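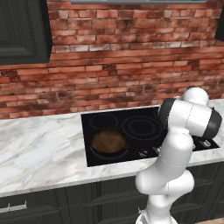

Queridas familias y amigos del club: noviembre nos ha tratado bien, y ya teníamos ganas de contároslo con un poco de calma. El equipo femenino de balonmano viajó a Avley con media plantilla resfriada y volvió con los dos puntos en la mochila, después de un partido que a los que íbamos en la grada nos quitó diez años de vida. Al descanso perdíamos de cuatro y, la verdad, no pintaba nada bien.

Pero la segunda parte fue otra cosa — ¡qué defensa, madre mía! — y Diễm Đoàn, que llevaba toda la tarde peleándose con el larguero, metió el gol de la victoria a falta de 17 segundos. Los abrazos duraron más que el viaje de vuelta, y eso que el autobús tardó 60 minutos largos por culpa de las obras de la carretera. 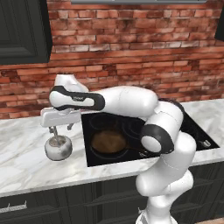

Encimera y pared de ladrillo.

Los juveniles no tuvieron tanta suerte en la pista de Rindthorpe, donde cayeron por 2 goles contra un equipo muy alto y muy bien colocado. Mingxuan Feng paró dos penaltis seguidos y se llevó el aplauso de las dos aficiones, que siempre da gusto oír fuera de casa. Su entrenador quiere trabajar estas semanas el repliegue, así que los entrenamientos empezarán a las 17 horas y conviene llegar ya cambiados.

El próximo partido en casa será contra el Sasura, un rival al que tenemos mucho cariño y al que no ganamos desde hace tres temporadas. Venid pronto, traed a los abuelos y, si podéis, algo de color verde para animar el fondo. La rifa seguirá como siempre en el descanso, y quien todavía tenga en casa una camiseta de la temporada pasada puede dejarla en la mesa de la entrada para los más pequeños. ¡Un abrazo grande y nos vemos en la grada!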